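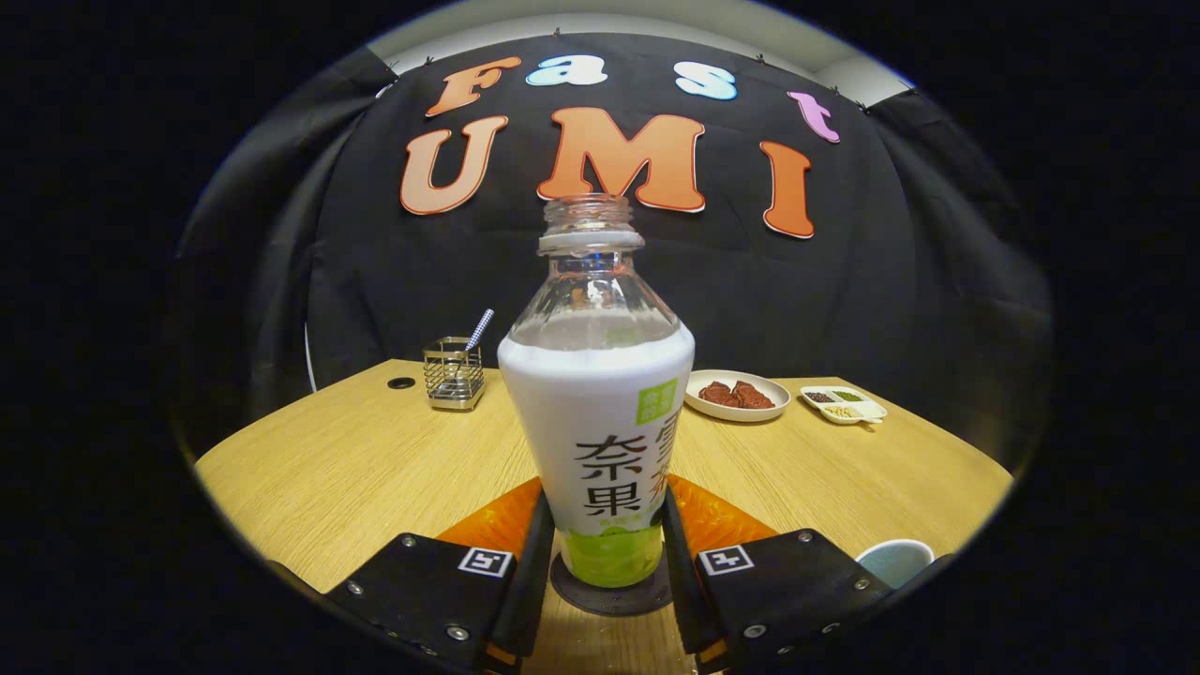
How long can you leave a bottle of fruit drink sitting out once the cap is off? I give it the length of one lunch, and then it goes in the fridge or down the sink.

3rd February

That was my rule before today and it's still my rule after today, whatever Torquil says. He thinks an open bottle is good until it smells funny. Torquil also thinks a sponge lasts a year, so I take his advice on kitchens with a big pinch of salt.

Anyway, table day! I've been putting it off since we moved into the Pativdale place, and this morning I made coffee and started pulling things out of bags. The big pale wood table is my favorite thing in the whole apartment (I love the grain on it) and it has turned into the spot where every bit of food lands and then stays. Bottles, snacks, dry beans, cups that belong in the other room. You know how it goes.

The beans got sorted first. I've got the little white divided tray with the short handle, and it's so handy for this – dark ones in one part, the green ones in another, the pale yellow soybeans in their own spot. I want to soak some of each tonight and see which we like best in soup. Ruaridh gave me his mother's soup recipe over the phone and I wrote it on the back of a Wivetti receipt, which I have now lost, so it's going to be soup from memory. Onion, carrot, beans, a long time on the stove. How wrong can it go?

The reddish-brown dried stuff got tipped out onto a round white plate so we'd quit eating it straight from the bag. It's chewy and a bit sweet and I can't leave it alone. Torquil had one piece and made a face and then had two more, so I don't believe the face.

Then straws. I'm very fond of the blue and white striped kind, and the wire mesh holder is just right for them, even if it was meant for forks and spoons. It's going to live on the left side of the table by the round hole for cords. I did think about running the lamp cord through there, but the lamp from Jerska has a plug that's too fat, so that's a job for another day. Maybe I'll look for a smaller lamp. Maybe I'll just sit in the dark and eat dried snacks.

The bottle with the green on the label was part of a bag I got at Bastos, the shop by the bus stop. I can't read the Chinese on it so I picked it for the fruit drawn near the bottom – that's how I choose wine too. The light blue cup with the white rim is the one I keep for cold drinks, and I've told everyone in this apartment it isn't for toothbrushes. We'll see.

Ruaridh came by late in the afternoon and stayed for 3 hours, mostly talking about his knee. He walked 3000 steps on it yesterday and wanted praise, which he got. He also wanted to move the table under the window. No! It's too heavy and I like it where it is.

Still to do: wash out the empties, find the recipe, find a jar with a lid for the leftover soybeans. Beans in water before bed.

Filed under: My Days / Home & Kitchen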